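型紙いらずで作る、キューブ型の布おもちゃ(鈴入り)の縫い方

こんにちは!今日はずっと書く書くと言っていた、布のサイコロ型おもちゃの作り方です。目は刺繍しないので、正確にはサイコロというよりただの立方体なんですけど、うちではもう「ころころ」で通っています。

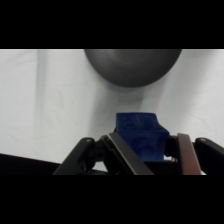
きっかけは6月に友だちのところに赤ちゃんが生まれたことでした。お祝いは別に渡したんですが、なにか手で作ったものも添えたくなってしまって。でも服はサイズが読めないし、スタイはみんなが贈るし……と悩んで、立方体に落ち着きました。正方形を六枚縫い合わせるだけなので、直線縫いができれば作れます。私はミシンで縫いましたが、手縫いでも一晩あれば一個できると思います。

用意するもの

・綿の布 はぎれで十分。無地でも柄でも
・薄手の接着芯 なくても縫えますが、あると角がきれい
・手芸わた
・プラスチック製の鈴 一個
・鈴を入れる小さいカプセルか、丈夫な布の小袋
・縫い糸、まち針、チャコペン、定規
・目打ち(角を出すとき用)

布は最初に水通ししておいてください。私は面倒で一度さぼったことがあって、洗ったら一面だけ縮んで、立方体だったものがなんともいえない形になりました。水につけて、軽く絞って、半乾きでアイロン。これだけです。

大きさは好みでいいんですが、私は布を一辺9センチに切って、縫い代1センチで縫っています。できあがりは一辺7センチ。もっと小さい子に渡すなら、口に入りきらない大きさかどうかを必ず考えて決めてくださいね。小さくするとかわいいんですけど、そこはぐっと我慢です。

裁断

接着芯は、布を切る前に大きいまま貼ってしまうのがおすすめです。一枚ずつ切ってから貼ると、アイロンの熱で微妙に歪んで六枚の大きさがそろわなくなるんですよね。芯を貼ったら冷めるまで動かさない。熱いうちに持ち上げると浮いてきます。

冷めたら裏に9センチの正方形を六つ描いて、内側1センチのところにできあがり線も引きます。この線、慣れている方は省きたくなると思うんですが、今回だけは引いてください。角の点がどこにあるかが立方体のすべてといってもいいくらいで、線がないとあとで泣きます(私は泣きました)。

柄に上下がある布なら、横に並ぶ四枚だけ向きをそろえておけば大丈夫。天と底はどっち向きでも気になりません。

側面をつなぐ

まず側面の四枚を横一列につなぎます。中表に合わせて、できあがり線の角から角まで縫います。布の端から端までではなくて、角の点で止めて返し縫い。縫い代の部分は縫わずに残しておくわけです。

三か所縫うと細長い帯になります。縫い代はアイロンで割っておいてください。片側に倒すと、そこだけ厚くなってごろつきます。そのあと帯の両端を中表に合わせて縫い、輪にします。ここも角から角まで。

最後の一か所は輪になっているのでアイロン台に置きにくいんですが、タオルを丸めて中に突っ込むと割りやすいです。

底をつける

いちばんの山場です。輪の片側に、正方形を一枚はめこみます。

1 底の布と側面の一辺を中表に合わせ、両端の角にまち針を打つ
2 角の点から角の点まで縫って、返し縫いをして糸を切る
3 次の辺を合わせて、また角から角まで縫う
4 残りの辺も同じように縫う

一辺ごとに糸を切るのは面倒ですよね。針を刺したまま布をくるっと回して続けて縫う方法もあって、慣れればそのほうが早いです。さっき側面の縫い代を残しておいたのがここで効いてきて、角のところでぱかっと開いてくれるので、布がつれません。

角に小さなひだが寄ってしまったら、そこの何針かだけほどいて縫い直してください。全部ほどく必要はないです。

天の面と返し口

反対側も同じように縫うんですが、一辺だけ、真ん中を4センチくらいあけておきます。返し口ですね。両端は1センチ以上しっかり縫って、返し縫いも忘れずに。わたを詰めるとき意外と力がかかるので、ここが弱いとぷちぷちいきます。

縫えたら角の縫い代を斜めに切り落とします。糸のぎりぎりまで攻めなくていいです。2ミリくらい残して。それから表に返して、角を目打ちでそっと引き出します。内側から尖ったもので押すと、たまに突き抜けます。

わたと鈴

わたは、先に角に小さくちぎったものを詰めます。八つの角全部。それから面に沿わせるように平らに広げて入れて、最後に真ん中を埋める感じです。最初に大きな塊をどんと入れてしまうと丸くなって、立方体じゃなくてお手玉になります。それはそれでかわいいけど!

真ん中まできたら鈴の出番です。鈴はそのままわたに埋めるとまったく鳴りません。カプセルに入れるか、余裕のある小袋に入れてから埋めてください。私はカプセルのふたを接着剤で留めて、さらに布の小袋に入れて口を縫い閉じています。万が一おもちゃの縫い目がほつれても、鈴が直接出てこないように。

わたの量は、思っているより多めです。手で握って、ちょっと固いかなと思うくらいでちょうどいい。使っているうちにへたってきます。

返し口をとじる

コの字とじで閉じます。糸は二本どり、針目は2ミリから3ミリ。閉じ終わりは玉どめのあと、すぐ隣から針を入れて離れたところに出し、きゅっと引いて糸を切ると玉が中に隠れます。

とじたら、縫い目を両側から引っぱって確認してください。すきまから糸が見えるようなら、同じところをもう一往復。赤ちゃんが触るものなので、ここは見た目より丈夫さ優先で。

よく聞かれること

前に作りかけをブログにのせたとき、いくつかコメントをいただいたのでまとめておきます。

フェルトでもできますか、という質問。できます。切りっぱなしで外側をかがる方法なら返し口もいらなくて簡単です。ただ、洗うと毛羽立つものが多いので、なめる時期の子には綿のほうが気楽かなと思います。

洗濯は、ネットに入れて手洗いモードで。乾くまでけっこう時間がかかるので、天気のいい日の朝に洗って、ときどき面を変えながら干しています。

スポンジを入れたら楽では?というのもありました。形はばっちり出ます。私も一度やったんですが、返し口を大きくあけないと入らなくて、とじるのに手間がかかって、結局わたに戻りました。積んで遊ばせたいならスポンジのほうが安定すると思います。

色の組み合わせは、濃い色と薄い色を隣同士にすると、転がったときに面が変わるのがわかって楽しいです。私は六枚全部ちがう布にすることが多いんですが、無地二色を交互に、というのもすっきりしていて好き。

次はこれのボール版に挑戦するつもりで、もう布だけは切ってあります。カーブの縫い合わせがうまくいったら、また書きますね。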